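Weekend Counter Help Wanted at Mikard Tea and Coffee Room

We are looking for a friendly pair of hands to join us on Saturdays and Sundays at our little place on Rostberg Street, where we have been pouring hot drinks for neighbors, students, and a good many dogs' owners for longer than I care to add up. The shop seats 19, and on a rainy Sunday it can feel like every one of those seats has a cousin waiting at the door!

You would be working mostly with me and with Tirta Latuheru, who runs the back counter and bakes the ginger loaf. The job is making tea and coffee, washing up (there is always washing up), working the register, and chatting with folks who come in as much for the company as for the cup. You don't need café experience. We've taught plenty of people to steam milk, and we were all terrible at it the first week.

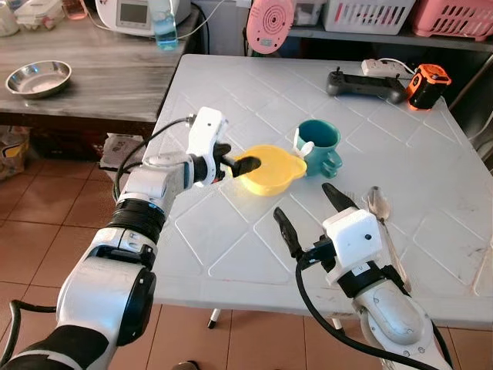 Yellow pouring cup and teal mug.

Shifts run from opening until mid-afternoon, and we do ask that you can manage both days most weekends through October, when the college crowd settles in and things get steadier. Pay is hourly, tips are split evenly at the end of each day, and you'll get lunch and all the tea you can drink. We keep 99 kinds on the shelf, so that may take you a while. You should be all right with standing for long stretches and with carrying a full tray up the two steps to the window tables.

If this sounds like you, please stop in and ask for me, or drop a note through the door at 3062 Rostberg Street. A few lines about yourself and when you could start will do fine, no fancy résumé needed. We'd love to have notes in by Thu 23 April, and we'll call everyone back either way.

Assunta Morelli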